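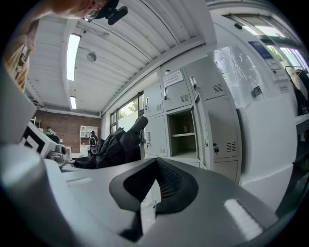 **Plalgate Library – Saturday Makers Club, Cloth Table**

# How do stripes and checks get into cloth?

Quick one this week. Pull your sleeve up close to your nose. Closer. See tiny threads? Most shirts are woven, so you should spot some going up and down and others going side to side. (T-shirts are different – they're usually knitted, all little loops. Another week.)

## Warp and weft

Two words to learn. Just 2.

- **Warp** – the long threads. They get stretched tight on the loom before anything else happens.
- **Weft** – the thread that goes across. Over one, under one, over one, under one. At the end it turns round and comes back, but swapped, so over where it was under.

A loom is just a frame that holds the warp tight. Can be huge, can be a bit of card with notches. Ours are card.

Kedir Yilma from the Tikkanen weaving shed told us his big loom has 400 warp threads on it. Every one put through its own little hole by hand. Took him 3 days and he dropped his hook down the back twice.

## Stripes first

Say your warp goes blue blue blue, red, blue blue blue. Weave blue across the lot. You get a red line running down the cloth. Stripe done! The line can look a bit speckly, becuase the blue weft keeps hopping over the red.
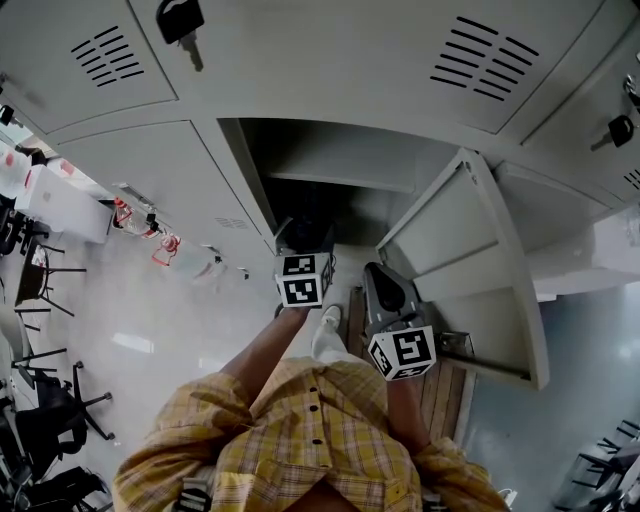
Checks need stripes both ways. So coloured threads in the warp AND coloured threads in the weft, and where they cross you get your squares. You don't need loads of colours either. The yellow shirt is a good one to try and copy – mostly mustard, then thin lines of orange, white and brown. So on paper you'd colour the whole page mustard, rule the thin lines down, turn the page and rule them across. Do that before you touch any wool, it saves unpicking.

What about where two colours cross? Look from far off and they mix. Red over white looks pink. Blue over yellow can look greenish. Nobody dyed it pink or green, your eye did the mixing.

## Have a go

You need stiff card, wool in two colours, scissors, a blunt needle.

1. Cut notches along the top and bottom of the card. Same number each end.
2. Wind the warp up and down through the notches. Tight but not so tight the card bends.
3. Swap colour every few notches.
4. Weave across, over and under. Push each row down with a fork.
5. Swap colour again when you've done a few rows.

Edges going wonky and thin in the middle? Your pulling too hard. Leave a bit of slack at each turn. 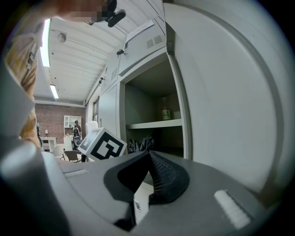 *Yellow and beige pattern, top left. Which colour would you put on the loom first?*

Bring your card looms back next time, even half finished ones. Spare wool is in the Unura box by the door – please wind it back up after.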